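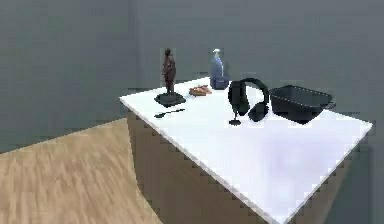

A slim figure in reddish brown, out on a glossy white table

OK so I've fallen hard for wood carving and I need to talk about it!

Started in April with a class in Clestatham. Sombat Yensuk teaches it, and the first thing we made was a spoon. Mine looks like a paddle for a very small canoe. I love it.

Basswood is SO forgiving. Then I tried walnut and my thumbs gave up after an hour - beautiful stuff though.

Best tip so far: strop your knife way more often than you think. I do 13 passes a side and it glides.

Next up is a little standing person, arms down, no fancy hands (hands are hard!!). Anyone here carve faces? Tell me where you start - nose or brow?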